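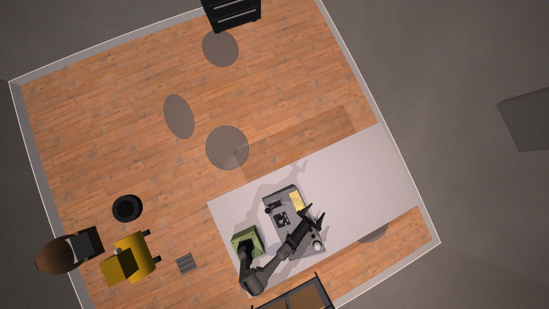 Short words, long arguments

January 2023 – The Skamton translators' circle has finished the first part of its glossary of equipment labels, with 266 entries in four languages. Work began in September, after several members found they had been translating the same handful of words in different ways for years.

Single words cause most of the trouble. "Check" can be a command or a noun, and a label rarely says which. "Hold" may mean pause, keep pressed or keep the current value. In a manual there is a sentence to help. On a switch there is one word and very little room.

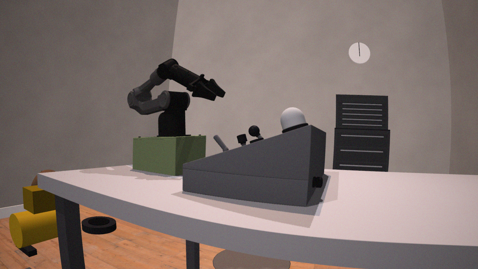 Zanele Matlala edited the list and asked for a note on length beside each entry. Translations that run past the space get shortened by someone later, often badly. Where two versions were equally good, the shorter one went in first – the other is kept in the remarks column.

The second part will cover warnings and is open for comments. Members can send in terms through the Sostska page, up to 35 at a time. Please give the source text and say where the word appears.
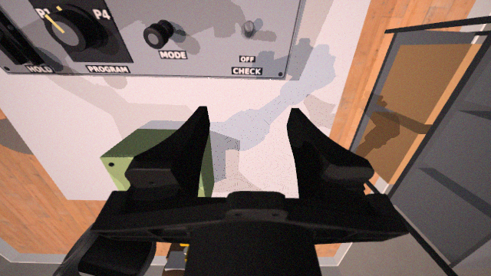 One-word labels on a control panel, including PROGRAM, MODE and CHECK.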